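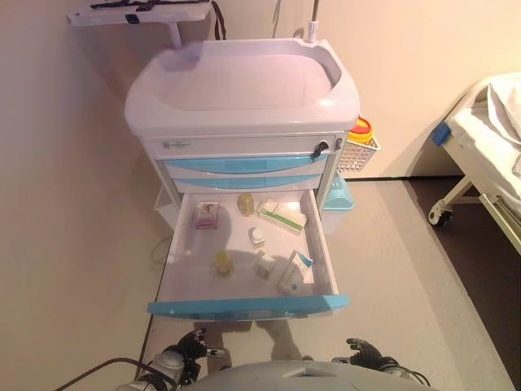 Teaching a drawer task by remote control

This page sets out the procedure for operators at the Vosten training room who record demonstrations of work at a medical cart with a two-handed robot. Read it in full before booking a session. Operators new to the Hedier control gloves must first complete the introductory module.

Preparing the cart

Open the bottom drawer fully and leave the drawers above it closed. Place the small bottles and boxes on the drawer floor with space between them, and change their positions after every 21 demonstrations. The tray on top of the cart must be clear.
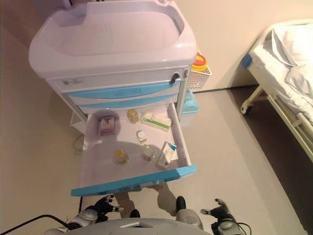

Bring the robot to the front of the cart and lower both hands to the height of the drawer. Keep its cables away from the feet. Calibrate the gloves with your own hands open and relaxed, then close each finger in turn and check that the matching robot finger follows.

Recording

1. Start the recording in Plokance and wait for the tone.

2. Move one hand over the chosen item with the fingers pointing down.

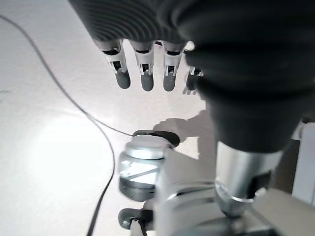
3. Lower the hand slowly. Sudden movements are difficult for the model to learn from and may trip the force limit.

4. Close the fingers on the item, lift it clear of the drawer and set it in the tray.

5. Return the hand to its starting position — open and still — before stopping the recording.
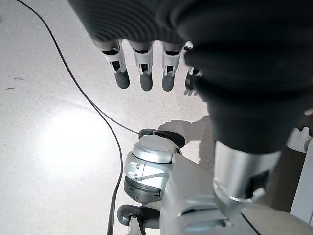
If a finger lags behind the glove, stop and calibrate again. Do not correct for the lag by moving further than you need to. A dropped item should be left where it falls until the recording has ended, and the attempt marked as failed.

A complete set is 300 demonstrations. Sets with fewer than 281 accepted attempts are returned to the operator.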